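4. What the operators do now

4.1 From rounds to screens

Before the carts arrived, parcels from the Okevberg depot went out on foot and by motorcycle. A courier had a fixed round, knew the gates on it, and came back to the depot twice in a shift. Jafri, which runs the depot, moved nine of its couriers to remote operation of the Trundport cart in the first phase and kept the rest on the rounds the cart did not cover. We followed both groups, but this section is mostly concerned with the nine.

The cart drives itself on the lanes it has been cleared for. An operator sits at a Zotside console and watches three carts at a time. When a cart slows and asks for help, its view fills the main screen and the operator has to decide whether to confirm the path it proposes, draw another, or take over the controls. The other two carts go on working in small windows at the side. Most of the lanes have no center line, and the surface has been patched many times, so tone changes in the asphalt are a regular part of what the operator has to read.

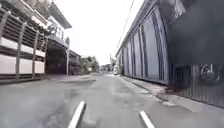 Over the study period the console logged 2454 requests for help. Operators sorted each one afterward using a short menu with the choices surface, parked vehicle, person or animal, gate, and other. Surface was the largest group, with 1070 requests. Parked vehicles came second, with 483. We treat these labels with some care, as the menu closes by itself if left alone and records whatever was picked last.

Two things about surface requests came up in nearly all the interviews. They are easy, and they are tiring. A typical one takes a few seconds. The cart has stopped short of a change in the pavement, the operator sees an old repair, confirms, and the cart goes on. Edit Simon described a morning of these as being asked the same question by somebody who never remembers the answer. She also said that she had once confirmed a patch which was a shallow hole, and that after this she looked at each one for longer than the target time allows.

The target is set by the depot and shown in a corner of the console. It makes no difference between kinds of request. Operators who had walked a given lane tended to be quicker on it, and several of them said they were judging from memory as much as from the screen. They knew how the lane ran past the end of the view and which houses had a ramp or a step reaching toward the road.

Figure 3. A lane on the eastern loop. The house on the left has a deep roof overhang; on the right, a tree stands over a low planter at the corner of the sidewalk.

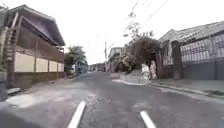 4.2 Local knowledge and who gets to keep it

Only couriers were offered the operator jobs in the first phase. In the second, two people were hired from outside. The depot gave them the same four days of training, all of it at the console, and paired each with a former courier for a further two weeks.

The pairing did more than the training. During observed shifts, the former couriers talked almost all the time, and little of it was about the software. They said where trucks liked to stop, which households came out to the gate and which had to be called, and when a lane filled up in the afternoon. None of this was written down. We asked the shift lead, Ratih Mangundap, whether the console had a place for notes of this kind. It has a comment box, but comments are attached to a single request and cannot be found again by street.

Parked vehicles are where the difference showed most. A truck standing close to the curb looks the same to the cart whether it is there for a minute or for the day. If the operator expects it to leave, waiting is the cheaper choice. If it will stay, the cart has to be taken around, and in a narrow street this means looking far enough ahead to be sure the way is clear. New operators took the cart around nearly every time. Former couriers waited more often.

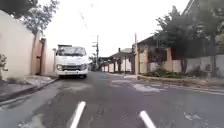
Sugeng Rahman disagreed with this account when we read it back to the group. In his view the former couriers wait because going around is counted as a manual takeover and waiting is not, and anyone who has been there long enough learns to keep takeovers low. The new people had not yet been told off for it, he said, and by July they would be waiting too.

We think both readings are partly right. The takeover count is reviewed with each operator every Wednesday, and we sat in on two of these reviews. In both, the reasons for single takeovers were not discussed.

4.3 The couriers who stayed outside

Couriers still on foot rounds now also act as field support. If a cart cannot be brought on remotely, the console calls the nearest courier, who leaves the round and walks to it. The longest walk we recorded was some 600 meters each way. The time is paid, but the round is not shortened, and parcels left undelivered at the end of the shift count against the courier.

Aleksandra Wilczyńska kept a notebook of her calls for us. Most were on two streets, both with long walls and cars left along one side, where the cart has to choose between the space near the curb and the middle of the road. She had stopped there so often that people living on the street took her for the mechanic. 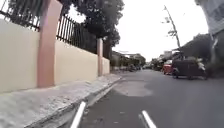
Section 4: 4 min read

Field calls also changed how the two groups saw each other. Operators said they felt bad about sending a colleague out in the rain, and some admitted to trying a takeover several times before calling. Couriers said they would prefer to be called early. Ratih Lumenta had worked on both sides and was the only person to raise this with the depot directly. Her proposal was that an operator and a courier should trade places one shift in five. The depot tried it with two pairs. Requests on those shifts were handled a little more slowly, and the calls that went out came sooner and with better directions. The trial was not extended, for reasons of payroll as far as we could learn, since the two jobs sit on different contracts.

Pay itself was a smaller subject than we had expected. Operators earn slightly more per hour but have lost the tips and the fuel allowance, and those who had the busiest rounds before are worse off by their own reckoning. What they brought up more often was sitting. Five of the nine reported back or neck pain in the second round of interviews, compared with one in the first, and the depot has since agreed to a break of ten minutes after each ninety at the console.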